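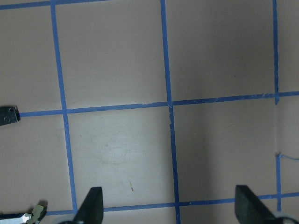

Grena Open Day Recordings: Data Card

Version 2, dated October 12, 2026. Maintained by the Jevik handling laboratory.

Summary

This data set holds recordings of a two-fingered robot arm made during the laboratory's open day at the Grena building. Visitors were invited to choose a starting cell and a target cell on a taped work surface, and the arm was then asked to move a small part from one to the other. The set contains 2589 attempts, made over two sessions. Each attempt is stored with the wrist camera pictures, the arm positions and a short written result.

Setting

The work surface is matte and pinkish-beige, and is marked into cells with blue painter's tape. The tape was laid by hand. Its lines lean and wave slightly, and some edges are frayed, so the cells should not be treated as equal in size or as true rectangles. Users who need exact positions should rely on the arm readings and should not measure from the tape.

Scuffs and pale smudges are present on the surface, along with a small reddish-brown streak in one of the cells. These marks have been left in the pictures. Light is uneven, with the centre brighter than the upper right.

The wrist camera looks past both gripper fingers, which are dark and wedge-shaped. With the fingers wide apart, a tape line can be followed through the gap between them.

How the demonstration was run

Each visitor group was given a printed sheet showing the cells by letter and number. One visitor named the two cells, and a member of staff entered them at the control desk. The arm started every attempt from the same rest position. Staff placed the part by hand and stepped behind the barrier before motion began.

Attempts were stopped after 65 seconds if the part had not been released. Stopped attempts are kept in the set and carry the result "time limit". Visitors did not operate the arm directly at any point.

Contents

attempts/ - one folder for each attempt, numbered in order of recording
surface/ - 400 still pictures with no part on the work surface
results.csv - start cell, target cell, result and session
Gunn/ - reader scripts for loading pictures and arm positions together

Known limits

Visitors tended to choose cells near the middle, and the outer cells are poorly covered. The first session used a slower arm speed than the second; the session column should be used to separate them. Sound was not recorded. Folder numbers run to 3000, with gaps where practice runs by staff were removed before release.

Suitable use

The set is offered for teaching, for testing picture-based placement methods and for comparison with the earlier Pamis set. It is not suitable for judging the safety of any arm working near people.

Access and corrections

Copies may be requested in writing from the laboratory office. Corrections should quote the attempt number and the version given at the head of this card. Accepted corrections are listed in the file changes.txt - the recordings themselves are not altered between versions.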